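Chapter 4
Choosing Between Two Grippers Before You Buy Either One

When I started out, I picked grippers the way most people pick kitchen knives. I held them, I liked the weight of one, and I bought it. That cost my first lab a good part of a year's equipment money, and the gripper I loved spent most of its life in a drawer in our Plultdale workshop. I still have it (it makes a decent paperweight).

So this chapter is about comparing, and about doing it cheaply. By the time you reach the exercises you should be able to take two grippers, put them on the same arm in a simulator, run them over the same set of objects, and say something about the difference that a skeptical coworker would accept. You'll need the arm model you loaded in Chapter 3 and a couple of free evenings.

I'll use two grippers all the way through. The Cevow is a linkage gripper with two fingers. The Harahap has two fingers as well, but they slide on a straight rail and stay parallel the whole way. On paper they look close to identical. Both will open wide enough for every object we care about, and both list a squeeze force that sounds generous. If you stopped at the spec sheet you'd flip a coin, and I've watched plenty of smart people do just that!

Our trial set comes from a project called Burilel, which Soo-ah Baek and I ran one February when the heating in the building was out and a simulator was a much nicer place to be than the lab floor. We ended up with 763 grasp attempts in the log. We threw out the early ones, made before we had settled on a fixed starting pose, and kept 700. Those are the ones you'll work with in this chapter.

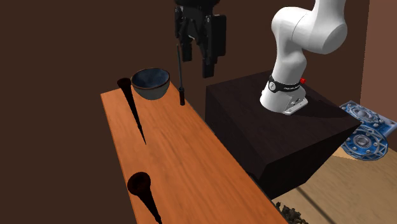
Object choice is where most comparisons go wrong. People reach for cubes and cylinders, and then they're surprised when both grippers score nearly the same. Of course they do — a cube forgives almost anything. You want shapes that disagree with each other about what a good grasp is. Take the screwdriver standing almost straight up on its handle, with that thin shaft pointing at the fingers. A small sideways error matters a great deal there. Then look at the horns, wide at the mouth and narrowing to a needle point, where the width you have to close on depends entirely on where along the body you come in. The bowl asks a different question again, and we'll spend all of Section 4.3 on its rim.

Now, a word on approach direction. In-ho Pyo, who shared an office with me back then, kept insisting that we should let each gripper come in from whatever angle suited it best. I wanted the same angle for both. We argued over it for 2 weeks, and I've come around to thinking we were each asking a fair question. His version tells you how good a gripper can be when someone has taken the trouble to plan for it. Mine tells you how it copes when nobody has. You'll do both, in that order, and you'll keep the results in separate tables. Please don't average them together. I did that once and spent a miserable afternoon trying to explain the number.

One more thing before we set up the first run. A linkage finger can move along an arc as it closes, so the tip may end up lower or higher than where it began. With a sliding finger that problem goes away, though you may find the rail housing bumping into things you forgot were there. Keep a note of every collision, even the ones that don't spoil the grasp. They'll be useful when we get to clutter.

Section 4.1 starts with mounting. Open your Chapter 3 file, save a copy under a new name, and take off whatever tool is on the wrist. We'll fit the Cevow first.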